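Sorting Box and Small Goods: Table Gallery
Posted by Ju-won Song in Workroom Notes

The divided box has been on the big table since September. It came from Bañez as a flat set of panels that slot together, with no glue and no screws. I put it together in one evening. We use it for small flat goods that used to end up in a drawer: sample packets, cards, labels and the odd spare part.

Before the box, everything went into two shoe boxes from Dandus. Finding one packet meant tipping out the whole thing. When I finally went through both of them I had 438 pieces on the table, and 140 of those were doubles or too bent to keep. The rest went into the box or into the tall cabinet.

A few notes for anyone setting up the same thing:

The compartments are sized for packets that lie flat. Anything thicker than a deck of cards should go somewhere else.

I leave a few compartments free. New things go there until Friday, when I sort them properly.

Labels face up and toward the front of the table. If a packet has printing on one side only, the printed side goes up.

Packing material can sit in the box while you work, but take it out when you are done. It catches on the partitions.

The box has no lid. Drerolby makes a clear one that is close to the right size, but it slides around. I tried a sheet of card from the Fimance order and went back to leaving the top open. It gets a little dusty. A dry paintbrush takes care of that.

The table is bigger than it needs to be for this job, and things gather on it. Phones and cables are the main problem. I would like to run the cables along the back edge but the outlet is on the wrong side of the room.

The most I have fit in at one time is about 100 packets, and that was too many. They were standing on end and you could not read them. Half of that is comfortable.

More pictures from the workroom are in the older galleries. These are the ones from the table.
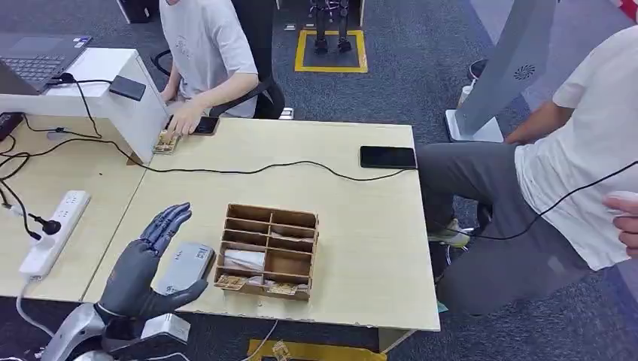

Two gold-colored cards or packets in the front row, with white wrapping in the compartments on the left. 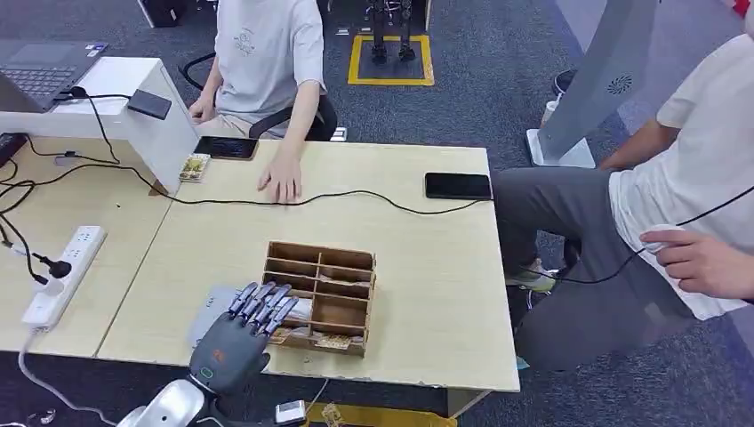 Flat packets or cards in the lower compartments, and one more with a yellow-brown design at the far side of the table. 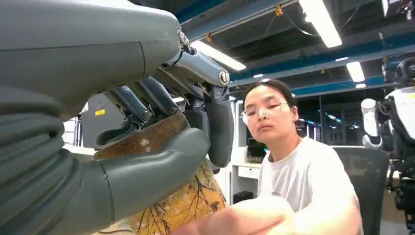
The yellow piece with the dark brown branch pattern, under a rust-brown panel.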